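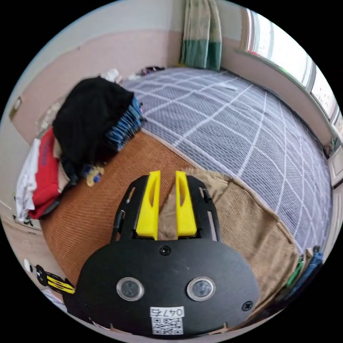 4. What people call the colour of ordinary cloth

4.1 The trouble with beige

Figure 3. Beige fabric with bright yellow and black next to it.

We had meant to give beige a paragraph. The plan for this part of the study, as we set it out in Section 2, was to go through the colour words in the order in which people learn them, starting with the reds and the blues and arriving rather late at the pale and brownish words that children hardly use at all. Beige was to come near the end, with a short note saying that speakers varied. In the event the 32 people who were kind enough to sit and talk with us about their curtains, sheets, tea towels and best tablecloths spent more of their time on this one family of words than on any other, and it seems only fair to them to follow where they went.

By the family of beige we mean the words that came up when a speaker was asked to name a cloth that was neither white nor plainly brown. In the recordings from Kurek and Gullitz these include beige itself, cream, oatmeal, biscuit, sand, string, stone, fawn, mushroom, porridge, "natural", "no colour" and, from one cheerful retired bus driver, "the colour of everything my sister owns". We have left that last one out of the tables but were sorry to do it.

Earlier work on household colour words has mostly treated such terms as a matter of shade, with cream at the light end, fawn at the dark end and beige sitting somewhere in the middle. There is something in this. When the same speaker was given two cloths together, the lighter was hardly ever called fawn. But a scale of lightness does not take us very far with cloths shown singly, and it does not help at all with words such as string and natural, which our speakers were happy to use for pale and dark cloths alike.

4.2 How the talks were held

The talks took place in people's own homes, in 16 households, beginning in October and going on through the winter. Naa Owusu led those in Kurek and Yurii Mykhailiuk those in Gullitz, and both of them would like it put on record that they have never been given so much cake. A talk had three parts. In the first, the speaker showed us cloth belonging to the house and told us about it in whatever way they liked. In the second we laid out a set of 10 plain cotton squares bought from Skitik, a shop known to most people in both towns, and asked for a name for each. In the third we went back to one or two of the speaker's own things and asked whether the name they had given earlier still seemed right to them.

It was the third part that we nearly dropped, for it made the talks long and we were worried about tiring people. We are glad we kept it. A good many speakers changed their minds between the first part and the third, and they were often very clear about why. A bedspread that had been beige when it was first brought out had become "more of an oatmeal" once the cotton squares had been lying beside it for a while. One woman in Gullitz took her own earlier answer quite to task, saying that she had only called her tablecloth cream out of good manners.

We should say a word about light. All the talks were held by daylight where we could manage it, and near a window, but homes are homes and windows face where they face. We did not move people's furniture. Anyone wanting measured values will find them in the companion study by Slavica Georgiou, who took cloths of the same kinds into a proper viewing cabinet and whose patience with the lamp we can only admire. Our own interest is in what people say in their sitting rooms.

4.3 Neighbouring colours

The first thing to come out of the recordings is that a pale brownish cloth takes a good deal of its name from whatever happens to be near it. Painters have known this for a very long time, and so have people who sell curtains. The beige fabric in Figure 3 has bright yellow directly against it, and several of the talks turned on a pairing of just this kind. Beside a strong yellow, speakers tended to reach for the cooler and greyer names, such as stone, mushroom and string. Beside a white pillowcase the same cloth would be given a warmer name, most often biscuit or sand, and beside dark brown it was very likely to be cream.

None of this will startle anyone who has carried a cushion cover home from a shop and found that it had changed its mind on the bus. What did surprise us was how well our speakers understood it. We had expected to find the effect in the names and to have to point it out ourselves. Instead speakers brought it up on their own, sometimes at the very start, and many had worked out their own ways of dealing with it. Some folded the cloth so that only one layer of it could be seen at a time. Some held it up to a wall. A man in Kurek who had spent his working life in the stock room at Karkimport told us that new staff there were always taught to look at pale cloth through a hole cut in a sheet of grey card, and he went off to see whether he still had the card. He had, and he would not let us leave until each of us had tried it.

Black is a harder case. We had supposed that a black neighbour would simply make a pale cloth look paler, and for roughly half our speakers the names do move in that direction. The rest hardly shifted at all. It may be that black is so common beside household cloth, as the edge of a bed frame or a television or a cat, that people have learned to look past it. We do not have enough talks to settle the matter and we would rather leave it open than guess.

4.4 Words for kind and words for colour

The second finding is to do with natural and string, and with oatmeal in some mouths though by no means all. These are used as if they were names of colours, and dictionaries list them so, but our speakers very often treated them as saying what sort of cloth a thing was. Natural meant cloth that had not been dyed, or that looked as though it might not have been. A speaker who called a cotton square natural would usually turn it over and rub it between finger and thumb before answering, which was scarcely ever done for blue.

There was some friendly disagreement over this within households. In one Kurek home a mother and her grown-up son fell out, very good-naturedly, over a lampshade which she called natural and he called beige. Her point was that nothing had been done to it. His was that he had no way of telling what had been done to it and could only say what it looked like. They had plainly had this conversation before, and we let the recorder run. As Milovan Popescu has remarked to us in going over the transcripts, the two of them were answering different questions, each of them perfectly sensibly, and an interviewer armed with a printed colour chart would have put one of them down as wrong.

It follows that counts of colour words taken from shop labels, useful as they are, should be handled with some care. A label saying natural may be telling the buyer about dye, about mood or about price. Mirsad Živković's collection of older mail-order pages, which he has very generously let us use, shows the word creeping from unbleached cotton to painted chairs and then to paper napkins, and it would be hard to say at which page it had stopped being about the cloth.

4.5 Liking and not liking

Lastly there is the matter of feeling. Beige is almost alone among the words in our recordings in being used unkindly. People apologised for it. They said "only beige" and "just beige, I'm afraid" about things that they had chosen and paid for and, when we asked, were fond of. Cream was never apologised for, and neither was sand. Several speakers kept beige for other people's cloth and gave their own, which to our eyes was much the same, some softer and more edible name.

Age seems to matter here, though not quite as we had thought it would. The oldest speakers used beige quite plainly, with no apology, and remembered it as a smart word for a coat. It was those in the middle years who were wary of it. The youngest had begun to use it fondly again — one student in Gullitz had a whole shelf of folded beige blankets and spoke of them the way other people speak of houseplants. Whether she will go on feeling so warmly towards the word when she is fifty is something we should very much like to know, and we have asked if we may write to her.

We take up the greys, which have some of the same troubles and a few of their own, in Section 5.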